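4.2 Placing the practice piece

Caution: keep your hands off the mat when the Gestero arms have power.

1. Lay the felt mat on the black cloth, with the red characters toward the brush rack.
2. Put the orange piece on the grid, wide end down.
3. Choose program 30 and press Hold. The fingers of the right hand stop just over the piece.

Note: ink stains on the felt do not disturb the program.

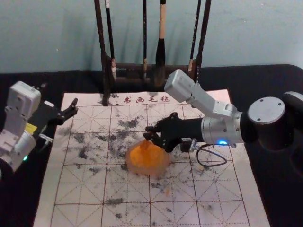 4.3 Closing the hand

1. Check that the cable is not under the piece.
2. Press Grip one time. If code 49 is shown, open the hand and repeat from step 1.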